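Picking a brown for the back bedroom

We moved into the house in Pristwood in June, and the back bedroom was the last room left to do. It faces north, it has one window, and the previous owners had painted it a hard white that went blue by four in the afternoon. I wanted it brown. My husband said brown was what people had in 1974 and I said fine.

I had no idea how many browns there are. The paint store in Vadley has a fan deck with 224 colors in it, and the brown pages are near the back after the greens. I took it home for a weekend and marked seven. Most of them were wrong as soon as I held them up in the room. Anything with yellow in it looked like mustard by the window and like mud in the corner by the closet. Two of the others were so close to gray that I couldn't see the point.

Sandamali Sivakumar lives two doors down and used to paint sets for a theater. She came over with a cup of tea and went through the deck with me. Her advice was to look for a brown with some red or pink in it, on account of the north light taking the warmth out of everything. She also told me to stop looking at the little chips. A chip is the size of a stamp and you see it against the white card it's printed on. Paint a board, she said, and stand it against the wall, and move it every few hours.

So I bought sample pots of three and painted three boards, two coats each, right to the edges. I leaned them on the wall for four days. The first one went purple under the lamp. The second was all right but looked like chocolate pudding, and once I had thought that I couldn't stop. The third, number 203 in the deck, stayed about the same from breakfast to bedtime. It is somewhere between clay and a cardboard box, and it does not sound like much when I put it that way. 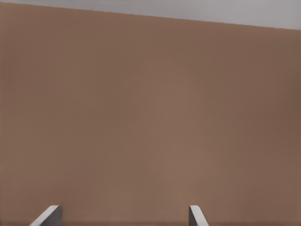 A warm brown with a little pink in it, under a pale gray.

After that I had to think about the ceiling. I had assumed white. Sandamali said a bright white ceiling over a dark wall makes a line you look at every time you walk in, and to try a light gray. I used what was left of the Dullero gray from the hallway. It has a bit of blue in it, and next to the brown it looks cleaner than it does in the hall.

Prep took longer than the painting. There were 11 nail holes on one wall alone, plus a long crack over the door that somebody had filled with toothpaste or something like it. I scraped it out, filled it properly, sanded, and filled it again where it sank. The old white had a sheen, so I sanded all four walls with a fine pad and wiped them down with a damp cloth. I used a gray primer under the brown. The man at the store recommended it for darker colors and I think it saved me a coat.

I went with a matte finish. It hides the lumps in the plaster, and there are plenty of those. The drawback is that you can't scrub it. I've already found a mark by the light switch and when I rubbed at it I got a shiny spot, so now I have a mark and a shiny spot. If we had small kids I would have gone for eggshell.

Cutting in along the ceiling was the slow part. I tried tape on the first wall and it pulled a strip of the gray off with it. For the other three I did it by hand with a two-inch angled brush and just went slowly. It's a little wobbly behind where the wardrobe will stand.

The room still needs curtains. Fung-ping Kwan at work gave me the name of a fabric place called Quan that sells ends of rolls, and I want to go look at their linen. I'm thinking off-white or a dull green. The carpet is staying until next year, and the door needs a second coat on the inside.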